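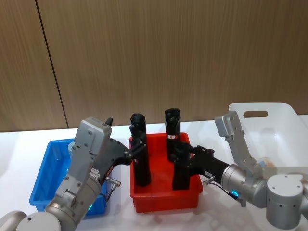
1/ Right, the Kosura write-up is finally off my desk, so a thread on what we did with two arms and a lot of crinkly black plastic. It's a method thing more than a big shiny result, but I'm quite pleased with it!

2/ The question was simple enough. If you teach a pair of arms by demonstration, and the things they pick up are wrapped, lumpy and all more or less the same colour, does it matter WHICH demos you train on? Or do you just throw in the lot?

3/ We'd always thrown in the lot. Over 907 demos in the pile by the time we stopped recording, all done by people driving the arms by hand, some tidy, some very much not (mine are the not).

4/ So we tried picking. The method, which we've been calling Miltano because it needed a name by Friday, plays each demo back and looks at the last 2 seconds before the fingers close. If the wrist view and the head view disagree about where the object is, the demo gets a low score.

5/ That's it really. There's no extra labelling and you don't retrain anything to get the scores. We kept the best 500 and trained on those, same network, same settings, same patience-testing wait.

6/ Why the wrist view? Well, from the head camera an arm is very often in front of the thing you care about. From the wrist you get the tops and the folds and sometimes a bit of label, and you can see how little room there is for a finger between one wrapped thing and its neighbour. Four of them in the red tray:
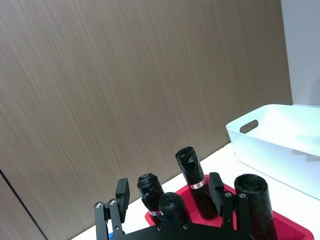
7/ Then testing. 192 attempts, split evenly between the policy trained on everything and the one trained on the picked set, tray shuffled every time. We took turns doing the shuffling and I now hear crinkling in my sleep.

8/ The picked set did better, and most of the gain was in the crowded layouts. With things spaced out there was hardly a gap between the two. Crowded, the "everything" policy kept nudging the neighbour on its way in, and the picked one did that far less often.

9/ Bit I didn't expect: low scores weren't always bad driving. A fair few were good demos where the shiny plastic had confused the depth estimate. We binned those as well, so there's probably something left on the table there. Next job.

10/ Things it doesn't show: one lab, one kind of wrapping, one pair of arms. The Ristovness group have been asking about clear film and I've no idea - my guess is the scores go to mush, but I'd love to be wrong.

11/ Also compared against the Jurić filter, which scores on how smooth the motion is. It came out between the two. Smooth is nice but you can glide beautifully into the wrong object (I have done this, it's in the recordings).

12/ Code needs a clean before anyone else sees it, so I'm aiming for April. If you've got a heap of two-arm demos with wrist views and fancy trying the scoring on them, message me and I'll send the scrappy version now.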